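Is the Wulleo two-arm kit worth it for a small lab, or should I go cheaper?

Posted by tinbender_ohio in Kits and Hardware

Hi all, long-time reader, first real post. I run the after-school robotics room at a community makerspace and we finally have some money to spend, 2000 dollars from a local grant that has to be used by December. I've been going back and forth on the Wulleo bench kit (the one with two arms on a shared rail) and the single-arm Pluvar. I want the older kids to do something past pick-up-a-foam-cube, and handling dishes seems like a nice hard problem that everybody understands.

What I can't figure out from the product page is how much of the Wulleo is ready when you open the box. The page says "assembly required" and then there's a parts diagram and that's it. I emailed them twice and got a link back to the same page. I also saw somebody mention that the wrist cameras are extra? The price I was quoted is 834 per arm without the rail, and I don't know if cameras are in that number.

So: does anybody here own one, how long did the build take, and is two arms really better than one for a bunch of teenagers? I don't need anything industrial. I need something that survives being bumped and doesn't eat my whole weekend every time a cable comes loose.

Thanks in advance, and sorry if this has been covered, the search on here hates me.

Danuta Malinowski

Oh good, something I can answer! I've had the Wulleo since spring and I use it almost every day, so take this as one happy-but-grumpy owner's opinion.

Build time first. I did mine alone over 16 evenings, but I'm slow and I kept stopping to label things (do label things). The arms come as bags of links and joint blocks, the joints are already calibrated, and what you're really doing is bolting, then running cable, then running cable again when you notice you went around the wrong side of the elbow. The instructions are fine up to the wrist and then they get vague. There's a build thread over on the Brokska board that has better photos than the manual and I'd keep it open on a tablet the whole time. 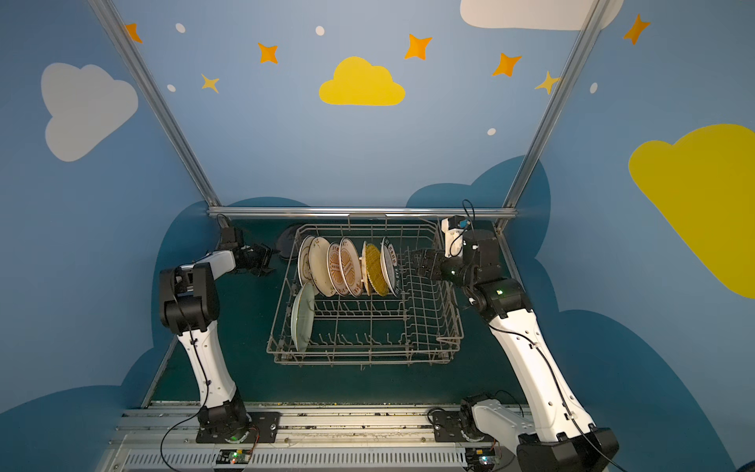
Dishes are a great project and I'd start with plates, standing in a rack, well before you let anybody near a glass. The trick is the approach angle, and it took me ages to get this through my head. A parallel gripper wants to close on the thin edge of the plate, so the wrist has to come in lined up with the plate or you just shove it into its neighbor. Leave yourself some working room too: I like having the plates in the back row and the right half of the rack free, and a leaning one like that pale green-gray plate in front is its own separate lesson, so don't use it as your first target. Mix up the patterns as well. If everything you practice with is plain white, the first plate with an orange sunburst on it is going to be a rude surprise for whatever vision model you're running. Ask me how I know.

On one arm versus two, I was a skeptic. I thought the second one would sit there looking pretty. But with one arm on each side of the rack you can split the reach, and you stop making those awful stretched-out grabs across the table where the gripper starts to droop. For teenagers the bigger plus is that two kids can each have a job. The minus is that they will absolutely drive the arms into each other, so set the workspace limits in the software before you let anyone touch it, and set them tighter than you think you need.

Cameras: no, they were not in my base price. I bought the wrist mounts and cameras as an add-on and I'd call them a must. Leave a generous loop in the camera cable at the wrist. I had mine pulled nice and tight because it looked tidy, and the first full wrist rotation yanked the plug right out. Clip the long run down along the link and let the top bit flop around, it's ugly and it works.

Stuff I don't like: the little controller boards come bare. Put a cover over them if you have kids around, even a cut-down food container with some holes for air. The software updater asks you to log in every single time. And support is as slow as you say, I waited 10 days for an answer about a stripped screw. They did send the screw.

With your budget I'd get both arms and borrow the table and the computer. Work out the total with cameras and the rail before you commit, and get it in writing, as that's where mine crept up on me. Holler if you want my cable lengths, I wrote them all down.

servo_and_chips

Disagree a little with the above, though the camera cable advice is dead on. I taught with the Pluvar for two years and for beginners I'd still pick it. One arm, one power supply, one thing to break. My groups never got as far as needing a second arm, they were plenty busy getting the first one to put a cup down without knocking it over.

Where the Pluvar loses is the gripper. It's small, the pads wear smooth, and anything heavier than a saucer slips. I glued on strips cut from a rubber jar opener and that helped a lot. If dishes are really the plan and you're set on real plates, then yeah, Wulleo. If you could live with plastic ones, save your money and buy spare servos with what's left.

Also, whichever you get, bolt it down. Clamps walk. I don't care how hard you tighten them.

kmoss_77

Have you looked at Ambaye? Haven't used it but my cousin says it's good and they do a school discount. Might be only for Canada.

tinbender_ohio

Thanks everybody, this is way more than I got from the company. Danuta, yes please on the cable lengths! I'm leaning toward the two arms now. I've asked for a written quote with the cameras and rail in it, and if it goes over the grant I'll start with one arm and add the other next year. Has anyone here mixed an older Wulleo arm with a newer one on the same rail? I'd hate to find out they changed the connector.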